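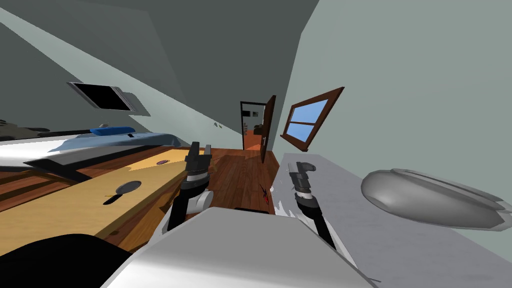
지난 11월부터 미뤄 둔 시뮬레이션 셀 정비를 이번 주에 끝냈다. 우리는 이 셀을 Covthorpe라고 부른다. 침실에 양팔 로봇을 세워 두고 집안일 동작을 시험하는 환경이다. 실물이 없어도 손볼 곳은 계속 나온다. 기름칠 대신 설정 파일을 고칠 뿐이고, 정비 일지도 똑같이 쓴다.

시작은 Polteo를 새 버전으로 올린 일이었다. 올리고 나서 밤새 돌린 회귀 테스트 659개 가운데 24개가 실패했다. 전부 오른쪽 그리퍼가 들어가는 동작이었다. 왼쪽만 쓰는 테스트는 하나도 걸리지 않아서 범위는 금방 좁혀졌다.

## 손가락 관절 영점

먼저 관절 영점부터 봤다. 예전 모델 파일은 손가락이 다 닫힌 자세를 0으로 잡았는데, 새 버전은 다 벌어진 자세를 0으로 읽는다. 왼쪽 파일은 작년에 고쳐 두었고 오른쪽은 그대로였다. 두 파일이 따로 있다는 사실을 잊고 있었다. 오른쪽 파일을 지우고 왼쪽 파일을 미러링해서 불러오도록 바꿨다. 앞으로는 한 군데만 고치면 된다.

순서는 이렇게 했다.

1. 팔을 대기 자세로 보내고 제어기를 끈다.
2. 손가락을 끝까지 벌린 상태에서 관절값을 읽는다.
3. 끝까지 닫고 다시 읽는다.
4. 두 값을 모델 파일의 한계값과 비교한다.
5. 제어기를 켜고 개폐를 40회 반복한다.

5번에서 마지막 관절값이 첫 회와 다르면 어딘가에서 오차가 쌓이는 것이다. 이번에는 같았다. 여기까지 하니 실패가 24개에서 21개로 줄었다. 세 개 줄이려고 오전을 다 썼다.

## 손목 카메라

남은 실패는 로그만 봐서는 원인을 알 수 없었다. 물체에 접근하다가 마지막 구간에서 경로가 옆으로 샌다. 그래서 손목 시점을 띄우고 손가락을 벌린 채로 자세를 하나씩 넘겨 가며 봤다.

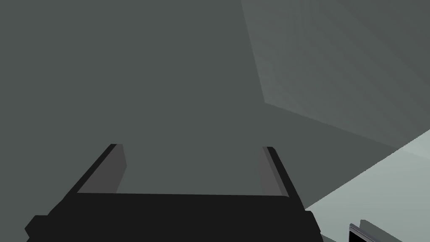

Atif Rind는 메신저로, 카메라보다 손목 좌표계를 먼저 의심해 보라고 했다. Polteo가 고정 관절을 합치는 방식이 바뀌어서, 손목과 손바닥 사이에 질량 없는 링크가 하나 끼어 있으면 그 링크의 회전이 사라질 수 있다는 얘기였다. 자기 쪽 Mahasneh 셀에서도 같은 일로 이틀을 썼다고 한다.

확인해 보니 그 말이 맞았다. 예전에 임시로 넣은 링크가 손바닥 앞에 남아 있었고, 병합되면서 회전값이 빠졌다. 카메라 위치는 손목 기준이라 멀쩡한데 파지점만 틀어져 있었으니, 카메라 보정값을 계속 만졌으면 오히려 더 꼬였을 것이다. 임시 링크를 없애고 회전값을 손바닥 링크에 직접 적었다. 다시 돌리니 21개가 모두 통과했다.

## 충돌 모델

하는 김에 충돌 형상도 정리했다. 손가락 충돌 메시가 렌더링용 메시를 그대로 쓰고 있어서 접촉 계산이 느렸다. 손가락마다 상자 두 개로 바꾸고, 손바닥은 상자 하나로 덮었다. 끝부분은 조금 두껍게 잡았다. 얇은 물체를 집을 때 손해를 볼 수 있는데 지금 테스트에는 그런 동작이 없다. 나중에 추가되면 그때 다시 본다.

가구 쪽은 건드리지 않았다. 탁자 높이와 창가 상판 높이가 테스트 기준값에 들어가 있어서, 하나를 바꾸면 기록을 전부 다시 떠야 한다.

## 남은 일

- 변환 스크립트에서 질량 없는 링크가 나오면 경고를 띄우기
- Cemen으로 백업하는 목록에 그리퍼 모델 파일 추가
- 양팔을 동시에 움직일 때 대기 자세로 돌아오는 순서 정하기

마지막 항목은 급하지 않지만 귀찮다. 지금은 왼팔이 먼저 돌아오고 오른팔이 따라오는데, 이 순서가 코드 세 군데에 따로 적혀 있다. 한 군데로 모으려면 작업 스케줄러부터 봐야 한다.

모델 파일을 고칠 때마다 일지에 이전 값을 같이 적어 두기로 했다. 이번에도 작년에 왼쪽 파일을 얼마로 고쳤는지 찾느라 커밋을 한참 뒤졌다. 다음 정비는 Polteo가 또 올라가면 한다.

2021년 2월 6일 토요일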